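Open day at the Tirkirwood workshop

In September I attended the open day held by Grevier at its Tirkirwood workshop, at the invitation of Agathe Brunet. Visitors were admitted in groups of up to 26, and mine was called at 2 in the afternoon.

The demonstration concerned two-armed handling. The left arm held a small blue block in its gripper, while the right arm faced it with open jaws.
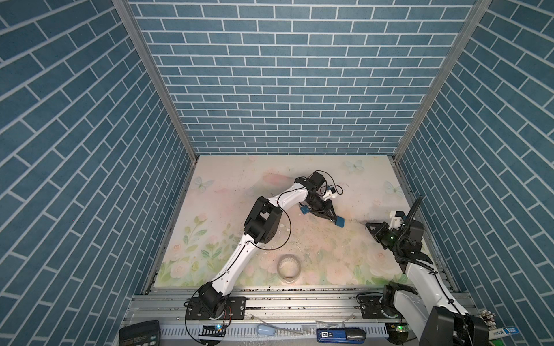 Questions from visitors

Natnael Seyoum took questions afterwards. Most concerned training, and he explained that the team had recorded 500 handovers before the summer. A second session is planned at Istness.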